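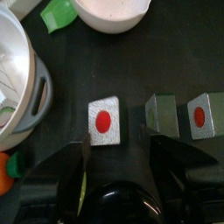 14 de agosto de 2023

He dormido mal por el calor y me levanté antes que todos. Me gusta la cocina a esa hora, cuando todavía no tengo que hablar con ninguna persona y puedo preparar las frases del día en mi cabeza. Hace ya 3 años que vivo en Vuvholm y todavía preparo las frases. Mi profesora de español me decía que un día iba a dejar de hacerlo sin darme cuenta. Espero ese día con paciencia.

Escribo este diario en español porque me lo prometí en abril. Antes lo escribía en mi lengua y era demasiado fácil, escribía muchas quejas. En español me quejo menos, me faltan las palabras para quejarme bien. Uso el diccionario solamente al final, con lápiz, para corregir.

Hoy quiero escribir de la sopa de mi madre, o mejor dicho, de mi deseo de recordarla. El domingo próximo viene a comer Kwadwo Kyei con su mujer y yo dije por teléfono, con mucha seguridad, que iba a hacer la sopa de cacahuete de mi casa. Lo dije y luego colgué y pensé: no sé hacerla. La he comido toda mi infancia y la he visto hacer tantas veces, pero siempre desde la silla. Mi madre no me dejaba acercarme al fuego. Después, cuando tuve la edad, ya no me interesaba, quería estudiar y salir. Ahora ella no está y mi hermana mayor recuerda una receta y mi tía recuerda otra.

Mi hermana dice que el tomate se cuece entero con la cebolla, se saca, se muele y se devuelve a la olla. Mi tía dice que eso es cosa de la ciudad y que mamá rallaba el tomate crudo. Las he llamado a las dos esta mañana, primero a una y después a la otra, y con las dos he dicho que sí. No estoy orgulloso. En mi familia, decir que sí por teléfono es una forma de respeto, pero luego hay que cocinar algo y no se puede cocinar las dos cosas.

Hay una tercera opinión, la mía, que es solo un olor. Recuerdo el jengibre muy fuerte, casi molesto en la nariz, y después la pasta de cacahuete, que cambiaba el olor de toda la casa. Recuerdo que la grasa subía roja y que mi madre decía «ya». Ninguna de las dos me habló del «ya». Cuando pregunté cuánto tiempo pasaba hasta ese momento, mi tía se rio y dijo que hasta que estuviera. Mi hermana dijo que cuarenta minutos, pero mi hermana siempre contesta con un número aunque no lo sepa.

A las nueve fui a la tienda Irico para comprar la pasta. El dueño me enseñó dos clases, una con azúcar y otra sin azúcar, y me recomendó la primera porque la llevan los niños. Le expliqué que era para una sopa. Me miró con mucha educación. Es la misma mirada que pongo yo cuando aquí me ofrecen melón con jamón. Compré la que no tiene azúcar, y también jengibre, 6 tomates bien maduros y una guindilla seca que no es la correcta. La correcta la venden en el mercado de Ferkunance, pero el autobús en agosto pasa cuando quiere y no tuve ánimo.

En el camino de vuelta me equivoqué con una palabra. Una vecina me preguntó si estaba cansado y yo quise decir que tenía mucho calor, y dije «estoy muy caliente». Ya lo sabía, esta lección la estudié, la tengo subrayada en el cuaderno, y de todas maneras salió. Ella no se rio, dijo solamente «con este sol, como para no». Le agradezco mucho esa frase. La apunté aquí porque no la conocía: «como para no». He pasado un buen rato pensando cómo se usa. Creo que falta algo en la frase y que cada uno lo pone.

Por la tarde leí un poco. Estoy con una novela de 8 capítulos, que me prestaron en la biblioteca, y voy por el tercero. Es la historia de un farero que recibe cartas de un hombre llamado Nikzad y no las abre. Me parece que ya podría abrirlas. Tal vez soy un lector impaciente, o tal vez leo tan despacio en español que lo que para otros son dos tardes de misterio para mí es un mes entero.

Pensé también en Kwadwo. Nos conocimos en el curso de idioma, en la última fila, y él hablaba ya mejor que yo, con menos gramática y más valor. Él se tiraba a la conversación y yo me quedaba en la orilla buscando el subjuntivo. Un día me dijo que yo hablaba como una carta del banco. Me ofendí un poco y después, en casa, leí una carta del banco y tenía razón. Él comió esta sopa también de niño, en otra casa y con otra madre, así que habrá una cuarta receta en la mesa y seguro que nos la va a contar. Su mujer es de aquí y no la ha probado nunca. Para ella la mía será la verdadera, y eso me da más miedo que el juicio de él.

He decidido hacer una prueba el miércoles, no, mejor mañana, con poca cantidad. Tomate cocido y molido, como dice mi hermana, porque el tomate crudo me parece más difícil. Si mi tía pregunta, le diré que estaba muy buena. El jengibre lo pondré según mi nariz. Voy a quedarme de pie junto a la olla hasta ver subir el rojo, sin mirar el reloj, y voy a apuntar la hora solamente después, para tener algo escrito.

Son casi las once y sigue el calor. Tengo abiertas las ventanas y en el patio alguien friega los platos y canta una parte de una canción, siempre la misma parte. Palabras para buscar mañana: rallar (¿con una ele o con dos?), farero, orilla. Llamar a mi tía y preguntarle si mamá ponía la cebolla entera. Comprar sal.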